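Tredden Picture House: does a pay-what-you-like night work?
Business Studies project, Selim Altıntaş
11/09/2021

Why this topic
My nan lives in Whitfield and stopped going to the pictures when the Rollico opened on the ring road. Too dear, she says. The Tredden is the old one screen place by the station and in August it ran six pay-what-you-like nights. Wanted to see if they made more or less than a normal night.

Method
Stood in the foyer with a clipboard. Asked people what they paid, what they spent on snacks, would they come back. 100 forms given out, 52 filled in. Manager let me see the takings for the six nights but not the wages, so no profit figures, only money in.

Findings
- Most people paid less than the normal ticket. A few paid more, mainly older couples.
- Snack money went up. People said they felt they'd saved on the ticket so had an ice cream aswell.
- Families were the ones who said they'd come back. Students said maybe.
- Best night was the old comedy, worst was the subtitled one (it rained).

The manager reckons a night has to bring in £500 to be worth opening the doors. Four of the six did. The two that didnt were both early in the run, before the posters went up in Drandeck. 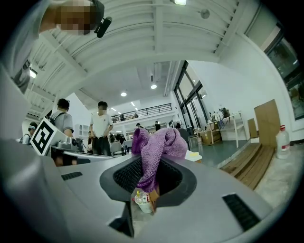
Photo: S. Altıntaş

Problems
Only one cinema. Forms were too long, page two mostly left blank. Some people filled in one form between them so the snack numbers are a bit off. Should of asked what they normally pay at the Rollico, forgot.

What I'd do next
Same forms on normal nights, to compare properly. Shorter ones. Also ask the Rollico, who never answered my email.

Thanks to the Tredden staff for the free tea.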